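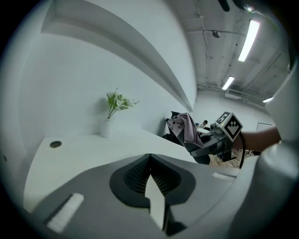 Trenside is looking for people who can fold. We run 60 furnished rooms for people who are between one address and the next, and every room is put back in order before somebody new gets the key. The look is plain: white walls, a white desk, a long white shelf over it, and one slender vase with a sprig of green leaves and small white flowers. Against all that white, a crumpled pink cloth stands out like a bus in a cathedral, and the person we want will not be able to leave it crumpled.

The post is Room Finisher, part-time, 11 hours a week, mornings. You would start at our Honden building and move over to Costa once you know where things live. Both have stairs. Costa also has a lift, which works when it feels appreciated.

What you would be doing:

Wiping down desks and shelves, including the back of the shelf, which guests never see and Arnulfo always checks.
Folding cloths, towels and spare blankets to the house pattern. It takes a morning to learn and will ruin your own airing cupboard for you.
Setting out the vase and throwing away whatever has died in it.
Filling in the room sheet, legibly.

What we would like from you:

Two references, one of them from someone you are not related to. Experience in hotels, care homes or a large untidy family is welcome — we count all three. You should be able to work alone without becoming strange, and to carry a full linen bag up 2 flights. Own transport is no use, as there is nowhere to put it.

What you get:

Paid training, paid breaks, a locker that shuts, and a tabard in a colour we have stopped defending. Hours can go up in October, when the students arrive and the rooms turn over faster.

To apply, write to Arnulfo Muñoz, Room Standards, Trenside, Unit 171, Anum Yard, by 18/12/2019. One page is plenty. Tell us what you have done and which mornings you can manage. Shortlisted applicants will be asked in for half an hour and given a fitted sheet. Tea is provided afterwards, whatever became of the sheet.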